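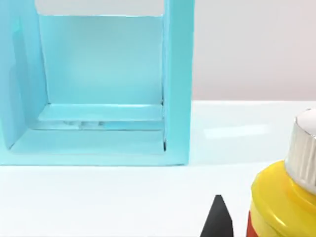
Sturon Twin Arm Pack for Drelow: a month with the tapered fingers

Posted by Birger Moen

I bought the Twin Arm Pack in June, mainly for the gripper models. It is an add-on for the Drelow simulator and costs $134 for a single seat. For that you get two arms, two finger sets (one tapered, one flat), a wrist camera for each arm, an overhead camera, and a small group of tabletop tasks. I already owned Drelow, so the price of the simulator itself isn't part of this review.

The download is 2,336 MB. It installed without trouble on my desktop and took two tries on the older laptop, where the first install left out the textures and everything loaded in plain gray. Running the installer again fixed it.

I spent most of my time on the bottle task. There is a light blue rack on a white table and a small yellow bottle with a screw cap. One arm picks up the bottle and puts it in the rack. You can drive the arms by hand with a game controller, or write a script, or load a policy you trained somewhere else. I used the controller for the first two weeks and a script after that.

The tapered fingers

These are the reason to buy the pack. The fingers are black and narrow down to a blunt tip, and they get into tight spaces far better than the flat set. With the flat fingers I kept hitting the dividers in the rack. With the tapered ones I could come in close to a divider and still open enough to let go.

The downside is contact area. A bottle held near the tips will turn in the grip if you move the wrist fast. I scored 54 runs with a fixed script and the tapered set, and the bottle slipped out in 11 of them. Nearly all of those drops came from the same mistake, a grip taken too high on the shoulder, where the plastic steps in toward the neck. Once I lowered the grasp point the drops mostly went away, but I had already closed the scoring and I'm leaving the number as it is.

The flat set dropped fewer bottles and bumped the rack much more often. If your task is stacking blocks or moving boxes, use the flat set. For anything with slots, I would go with the tapered one.

Closing force is set with one slider. I would like a separate setting for closing speed, which for now you can only change in the config file. The file is readable enough and the line you want is near the top.

Wrist cameras

Picture quality is good, with no noise at all unless you add it. Edges are clean and the light is very even, and that makes the dividers easy to pick out. Depth is another matter. When a finger is up close to the front rail of the rack, the wrist view alone doesn't tell you much about how far you have left to go, 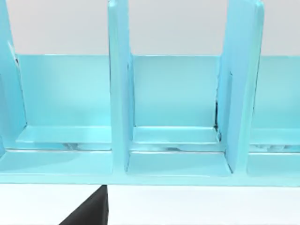 and I ended up switching to the overhead view for the last bit of nearly every approach. Anathi Mokoena, who tried the pack on my machine for an afternoon, did the opposite. She stayed on the wrist view and crept forward until the contact light came on in the panel. Her way was slower and she hit the rack less than I did.

The default position of the wrist camera is a little low for my taste. Only part of a finger comes into view, and I like to see both tips. You can move the camera, but the change is not saved with the task, so you have to do it again each time you load. I reported this through the Drelow support page and was told it's on their list.

Shiny surfaces are handled better than I expected. The clear parts in the rack pick up some color from the panels next to them, and the table takes a soft glare. A detector I had trained on flat-colored renders got confused by that – a fair test, I thought, and one I hadn't planned.

We use cookies to remember your settings and count visits. By staying on this site you agree to our cookie policy. Accept | Manage choices

Overhead camera and second arm

The overhead view is the one I trust. It gets both fingers and whatever is between them, along with enough of the rack to line up by. Shadows help a lot here. As the gripper comes down, its shadow on the table closes in on it, and after a few days I was judging height that way without thinking about it. 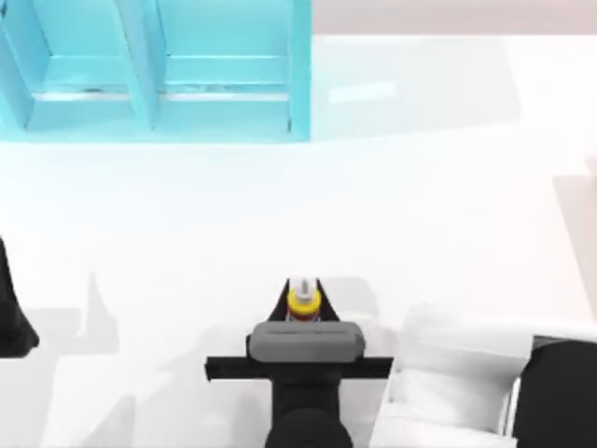

Reading time: 4 minutes

The second arm is harder to like. The table is not large, and the crossbar behind the fingers sticks out a long way on both sides. With both arms working near the rack I had to plan who moved first. The collision warning is a single beep that doesn't say which arm is at fault. The older Thakur pack, which I used last year, colored the part that was about to hit, and I miss that.

There is also a white open bin on the table. I used it for bottles I wanted out of the way, and it worked fine for that. Reaching into it with the arm on the far side was awkward enough that I stopped trying.

Controllers

I tried the pack with the Emham hand controller and with a plain gamepad. The Emham is nicer for wrist rotation, and the trigger maps straight to finger opening. On the gamepad, opening and closing are on two buttons, and half-open positions take some tapping. If you are only going to run scripts, the gamepad is all you need.

Small complaints

The manual covers the flat fingers in detail and gives the tapered set half a page. Resetting a task puts the arms back but keeps your last camera view, and a few times I started a run looking at the wrong thing. Log files go in the install folder by default.

Would I buy it again?

Yes, for the tapered fingers and the overhead camera. I would skip it if you mainly want two-arm work, at least until the collision warning is improved. I'm keeping it installed, and the next thing I want to try is the same bottle script with the grasp point lowered and the closing speed cut in half.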